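Rekusness Client Portal Support
Ticket 1692
Opened: 29/06/2026
Submitted by: Drotham Law Office, estates desk
Assigned to: Yevhen Symonenko
Category: Estate inventory, filing packet
Priority: High
Status: Resolved, monitoring

Subject: Inventory schedule rejected by Jarkar filing gateway, Bhatia estate

Initial report

Our office is preparing the inventory in the Bhatia estate. The schedule of personal property was completed in the portal and approved by the executor. When we select "Send to Jarkar," the packet is accepted and the status changes to Queued. Shortly afterward it returns to Draft with the message "Schedule total does not match line items (759)." We have added the line items by hand and the total on the cover sheet is correct. The same matter was test filed in May without an error.

We have tried the following before writing: signing out and back in, using a second browser, removing and adding the cover sheet, and sending from a different staff account. The result is the same each time. Please advise whether the packet may be filed on paper in the meantime, as the executor has asked for confirmation that the filing is in hand.

First response

Thank you for the report. The portal does not prevent a paper filing, and the decision to file in that manner rests with your office and the clerk of the court. If you do file on paper, please mark the packet Withdrawn in the portal so that a second copy does not go out when the fault is corrected.

Code 759 is returned by the gateway. It is raised when the total on the cover sheet differs from the sum the gateway reads from the schedule. It can be raised even where the arithmetic is correct, if one or more lines cannot be read. Please send the event log for the matter and a copy of the schedule as exported. Client account numbers should be removed before sending.

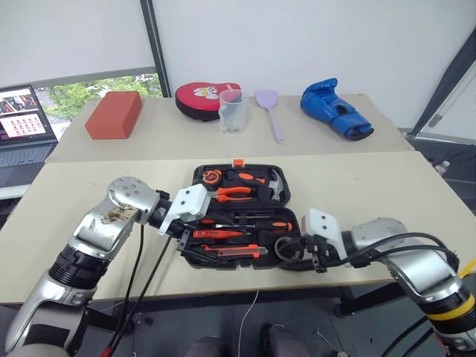
Please also confirm whether any lines were pasted from a spreadsheet or a word processor. Text brought in that way may carry hidden line breaks, and the gateway treats each break as the start of a new line item. A new item with no value attached is then dropped from the sum together with the item before it.

Reply from Drotham

The log and the export are attached. Account numbers have been removed. The household section was pasted from a document the executor prepared. The real property and bank sections were typed directly. The packet contains 14 attachments, none of them over the size limit shown on the upload page.

Log extract

Packet validated, local check: pass
Packet sent to gateway: accepted
Gateway read, Schedule A (real property): pass
Gateway read, Schedule B (accounts): pass
Gateway read, Schedule C (household and tools): warning, line 10, value not found
Gateway total check: fail, code 759
Packet returned to Draft

Investigation

The warning at line 10 of Schedule C was reproduced on our test system. The description in that line holds a line break in the middle of the text. On screen the portal wraps the description and the break cannot be seen. The value field belongs to the second half of the entry, and the gateway stopped reading at the first. The local check passes because it reads the portal's own record, where the entry is stored as one item.
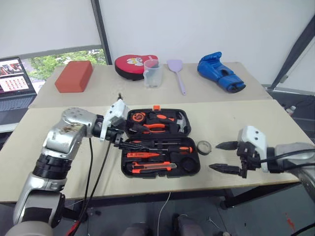

Open tool case on the table, with a robot arm on each side.

The May test filing was also reviewed. It was sent before Schedule C was filled in, so the line that causes the fault was absent. No change was made to the gateway between the two filings. Attachments were ruled out as a cause by sending the packet from the test system with all of them removed; code 759 was returned again.

Steps provided to the customer

1. Open the matter and select Schedules, then Schedule C.
2. Select line 10 and choose Edit.
3. Copy the value and note it separately.
4. Delete the description in full. Do not edit around the existing text.
5. Type the description again on a single line.
6. Enter the value and save.
7. Select Recalculate on the cover sheet.
8. Select "Send to Jarkar" and wait for the status to change to Received.
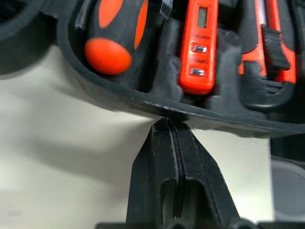

The office asked how much detail a description in Schedule C may carry once it has been retyped. The portal sets no rule on wording, and what the court expects is a legal question for the attorney on the matter. As to format, any plain text on one line will be read correctly. An entry such as "Screwdriver, black handle with orange accents and round orange end cap, in black molded tray with recessed compartments" passes the gateway check without a warning. Commas are accepted. Tabs are not, and should be replaced with a single space.

Reply from Drotham

Line 10 was retyped as directed. The total was recalculated and did not change. The packet was sent and now shows Received. The executor has been informed. We ask that the ticket remain open until the clerk's stamped copy has been returned.

Closing note, Yevhen Symonenko

Status set to Resolved, monitoring. A request has been entered with the portal development group to remove line breaks from pasted descriptions at the time of saving, and to show the schedule and line number beside code 759. Until that change is released, offices are asked to type Schedule C entries directly or to paste them as plain text. Please reply to this ticket when the stamped copy is received.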